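4.2 Bench work after the changeover

Before the changeover, the small parts bench at Vollside employed packers who filled and closed organizer boxes by hand, at a rate set by the shift lead. The Lernska cell took over most of the filling in August. What stayed with the packers was teaching: they work through the same handling steps with a pair of hand-held grippers, and the recordings are used to train the arms in the cell. Figure 3 shows this work at the bench.

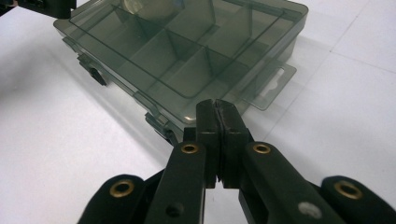
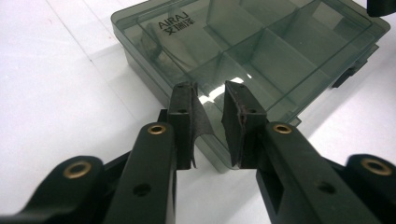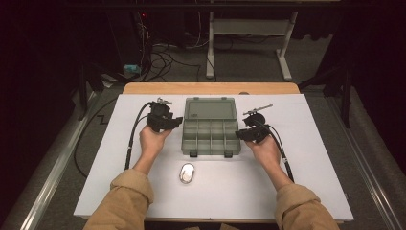
Figure 3. Organizer box and hand-held grippers at the teaching bench. The first two views are from cameras on a gripper, the third from head height.

Packers described the new task as slower and more tiring for the wrists than packing. A session at Edham, the second site, was planned at 200 repetitions, and at Vollside at 100. Most of the people we spoke to preferred the lower number and said that their movements got careless toward the end of a long session. Careless repetitions were thrown out afterward by the engineering group, often without the packer being told which ones or why.

Pay was a second concern. The old piece rate had no line for recorded work, so for the first 2 months teaching hours were paid at the base rate. Packers who had been fast lost the most. Czesław Zawadzka, who negotiated for the bench staff, asked for a separate rate and got one at Vollside. Edham had not settled the matter when our visits ended.

Several packers also said they were now asked how a job should be done, which had rarely happened before. The order of steps for opening and closing a box was changed twice on their advice. They did not see this as a promotion. Two of them expected the teaching work to run out once the cell could handle the full Pešek parts list, and neither had been told what would come next.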